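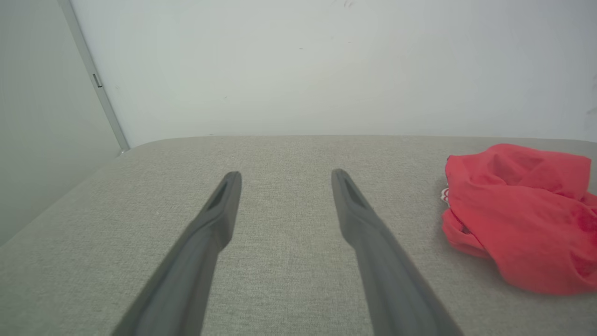 Water marks and dull patches on a fabric sofa, what is safe to use?

Posted in Home and Cleaning

Hello all. I moved to Sumgate in November and I bought a second-hand sofa from the previous tenant for 735, delivery included. It is a good sofa and I do not regret it. But on the seat there are two rings where somebody spilled water or tea, and the armrests are a little dull compared with the back. The label under the cushion is almost gone. I can read only a letter W and the name Foltport, which I suppose is the maker. I wrote to them and received no reply.

My questions are these. Can I wash the seat with ordinary dish soap? Must I clean the whole seat or only the rings? And how long should it dry before we sit on it? We have no balcony, and the cushions are sewn to the base, so I cannot take them outside.

Thank you in advance,
Esko Vuorinen

Aatos Laitinen
Good evening Esko. The letter W is good news, it means that water-based cleaning is allowed. I have cleaned three sofas in this way, two of mine and one of my sister.

First vacuum everything with the soft brush, also in the seams. Then mix one small spoon of dish soap in 2 liters of lukewarm water. Test it on the back side near the floor and wait until it is fully dry before you judge the color.

The ring comes when one spot is wet and the fabric beside it is dry. The dirt travels to the border and stays there. So please do the whole seat, from seam to seam, also if the ring is small. This is most important with a light gray upholstery, like the one in the photo, where a brown border is easy to see from the door. Use a white cloth that is damp and well squeezed, and go always in the same direction. After this take a second cloth with clean water only and repeat, so that no soap remains. Soap which remains makes the fabric sticky and it collects dust again in some weeks.

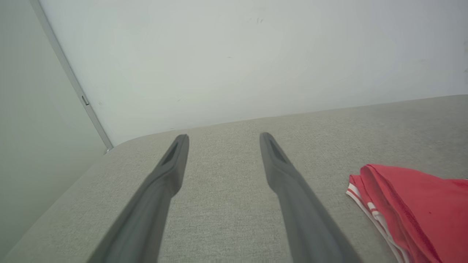

For drying, I would leave it overnight with a fan and the window a little open. I start at 7 in the morning, so that most of the water is gone before evening. Do not use a hair dryer on hot, I did this once and the fabric became hard in one place. When it is dry, brush the plain gray area of the seat lightly with a soft clothes brush, all in one direction, and look at it from the side against the lamp. If you still see the ring, repeat the whole thing the next day. My second sofa needed this two times.

rukgate_mia
just use baking soda, leave 10 min and vacuum. worked for me

Aatos Laitinen
Baking soda is fine for smell, but for a water ring it did nothing in my case. It is also difficult to get out from the seams, so use only a little.

Esko Vuorinen
Thank you both. I did the left seat today with the soap water and the second cloth. It is still drying, so I cannot say about the ring yet, but the cloth was very brown, I was a bit ashamed. The armrests I will do next week.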